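3.2 The room, the mat and the boxes

I'll admit I was going to cover the room in two sentences and get on with the results, which is how we did it in our first Cunidix paper. Then somebody at Skondutstead tried to set up the same table from what we'd written and couldn't, so this time I'm going to go through it properly. Skip ahead to 3.3 if you only want the scores.

The question behind the whole study is a plain one: how easy is it to tell a small box, a lid or a block apart from the surface it's sitting on, and how much of that comes down to the surface? Anyone who has dropped a white tablet on a white bathroom floor knows the problem. We had 19 small items to set out and 7 layouts to set them out in, and every item went through every layout at least once. That part is easy to write down. The awkward part is everything around the table, and I want to start there, with the walls.

Walls send light back at you. Ours are a pale, cool grey for the most part, and I'd thought of them as plain until I began paying attention to them at different times of the day. On the same stretch of wall there can be a small, very bright patch with crisp-ish edges and, right next to it, a wide soft shadow running from top to bottom. If your item is pale, and you're looking at it with that sort of patch somewhere in view, your eye (well, mine) goes to the patch first.

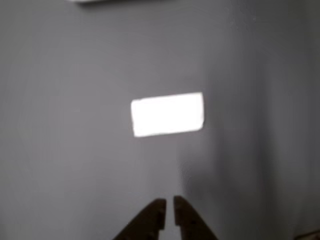 One reader of the draft objected that walls are a distraction in a paper on packaging, that a shopper or a packer looks down at the worktop for nearly the whole time, and that I should be spending my pages on the mat. I have some sympathy with that. The mat did end up mattering more than the walls in our scores, as Table 4 shows, and if you can only afford to change one thing in your own room I'd change that first. But I've kept the walls in. The two sets of scores we had to throw away were both taken late in the afternoon, with the layout and the items exactly as they should have been, and I still can't think of a better culprit than the light.

So, the mat. It's dark grey, it sits on a pale table, and it's big enough that an item can be moved a fair way without going over the rim. We tried working straight on the tabletop in the pilot and gave up within a morning. The pale lids more or less vanished, particularly when they were lying flat, and people told us their eyes were tired. With the mat down, the same lids were found at once, and the complaints stopped. I should say that this wasn't a surprise to anyone in the group, least of all me, but it's nice to have it in numbers.

White items are the best case, then. A white block on dark grey is about as easy as our task gets, and we used the layouts with one as a warm-up for that reason. Its long side was meant to run parallel to the near edge of the table. In practice we let it sit a bit off, as squaring it up every time was driving us mad and the angle made no difference that we could find in the scores (see Appendix B if you'd like to check – I would, in your place).

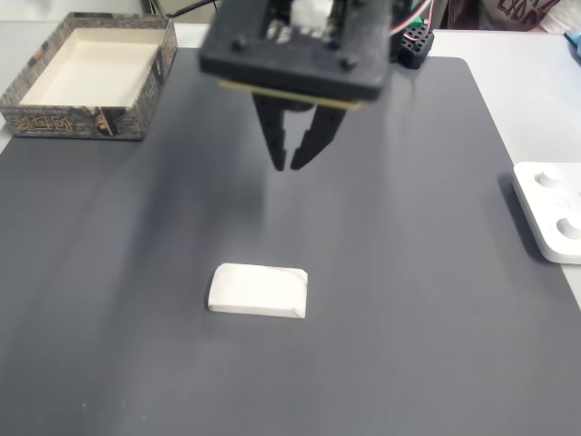 Figure 1. White block on the dark grey mat, with the pale tabletop showing beyond it.

The printed boxes are a different matter, and a much more interesting one to my mind. Most of them came in a mixed carton from Šindelář, lids and bases together, and we worked with the bases on their own for the layouts reported here. A patterned base does two jobs that pull against each other. From the outside it can be rather dark and busy, so against a dark mat the walls don't stand out all that well. From above, though, you see the lining, and if the lining is cream or off-white you've got a bright shape lying there that's very hard to miss. The bark-patterned base is our favourite for showing this. Ask someone to point to its outer edge and they tend to point to the lining.

That slip turned up often enough for us to give it its own column. We called it the lining error, and it made up almost 300 of the marked responses across the whole study. It was most common with the base placed towards the far side of the mat, where you look across it at a lower angle and the front wall takes up more of what you see. I had expected the opposite, and so had everyone I'd bored with it over lunch.

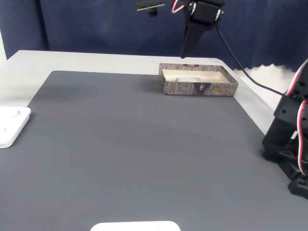 Figure 2. Open base with bark-pattern walls and pale lining, near the far edge of the mat; navy curtain behind.

The curtain in Figure 2 is worth a word too. It's a deep navy and hangs in vertical folds behind the table, and its hem is wavy, so there's a bit of bright wall showing underneath on one side. We thought about pinning the hem straight and then didn't, mostly out of laziness. For anyone copying the set-up I'd suggest a longer curtain. A dark background helps with pale items in the far rows, but a bright strip at table height is just where you don't want one, and in March we moved the far row forward by a hand's width to get away from it. Scores from before and after the move are kept apart in Table 4.

One last thing on the boxes. Some have a label or a small emblem on the front wall, and we had a rule that the front wall faced the near side of the table in every layout. People do read labels, even when they've been told the task has nothing to do with reading, and turning the box round to hide the lettering only made them curious about what was on the other side. Leaving it in plain view and allowing a short look before the timer started worked far better, and that's the procedure used for everything in 3.3.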